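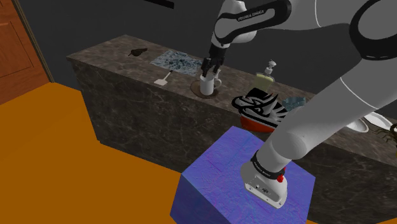

Course handout, Unit 2: Countertop materials and edge loads
Posted in July by the Interior Construction teaching staff

A countertop is a slab resting on a small number of supports, and most failures can be traced to how far those supports are apart. Stone is strong in compression and weak in bending. When a slab spans an opening, its lower face is in tension, and that face is where a crack starts. A long stone counter with a mug standing on it carries almost nothing beyond its own weight, and self-weight is the first load to enter in the worksheet. Live load comes second. For this course, use a concentrated load of 300 pounds at the worst position, normally midway between supports or at the free end of an overhang.

Self-weight. Multiply slab thickness by unit weight. For the Drirkeo granite sample in the materials room, work in pounds per square foot and keep the units on every line. Deduct sink and cooktop cutouts from the total, but do not deduct them when checking the narrow strips in front of and behind the opening. Those strips carry the bending with very little section left and usually govern the design.

Overhangs. Treat an unsupported overhang as a cantilever. The top face is now the tension face. Doubling the overhang doubles the moment from a load at the tip and multiplies the moment from self-weight by four. Brackets must be fastened to framing. Fastening to drywall or to the cabinet back alone will be marked wrong.

Seams. Place seams over a support where the layout allows it. Adhesive at a seam is assumed to carry no bending in this course, even where the supplier rates it. The Sutter kitchen plan has a seam at the dishwasher opening; see problem 2.

Worked case, Brelside apartment. The island top has a total weight of 1,079 pounds. Check the cabinet boxes first, then the floor. The joists run parallel to the island, so the load is not shared evenly and the joist under the long side must be checked alone. Add blocking before adding depth.

Shimming. Set the cabinets level before the slab is delivered. A gap under one corner turns a supported slab into a spanning one. Fill gaps with solid shims at the supports.

Read the Iltamport installation notes before lab. The problem set is worth 100 points. Show the load diagram for each part; answers without a diagram receive half credit.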